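4. Teaching the door reach

Okay, your Rulier gripper is bolted on and the wrist camera is talking to the base, so now we get to the fun bit. I wrote this section after setting up my own kit at home, and I've left in the places where I got stuck (there were a few!).

Before you start: keep the arm in Slow mode for all of section 4. Keep the stop button in your other hand, too – I mean in it, not on the shelf behind you.

Step 1. Turn the washer off at its own panel and make sure the drum is empty. Park your laundry basket where you'll want it on a normal day. The arm learns the basket spot later, and if you move it you'll be doing section 5 all over again.

Step 2. Open the wrist view in the Sallitz app and jog the arm toward the washer. Set the fingers wide. You're after one finger on each side of the door glass, with plenty of the dark rim in view. A tilted picture is fine, the app straightens it for you.

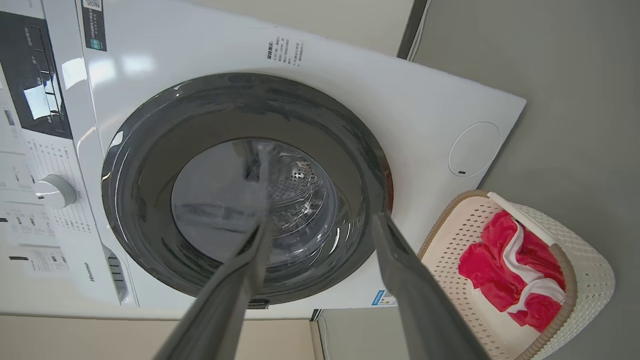

Step 3. Tap Mark Door, then trace the outer rim with your finger. My Hisense has a big shiny door and the glare fooled the auto-trace, so I did it by hand and it took me 3 tries. If yours is shiny as well, pull a curtain and try again.

Step 4. Set the approach distance to 100 mm and save the pose. Give it a name you'll recognize in December, please. I have one called "door new new" and I regret it.

Note: the saved pose only covers the reach. Pulling the door open is a separate skill in the Brorisano pack, and you'll load that in section 6.

Caution: don't let the fingers press on the glass. If the force bar goes orange, stop, back off and lower the speed before you go again.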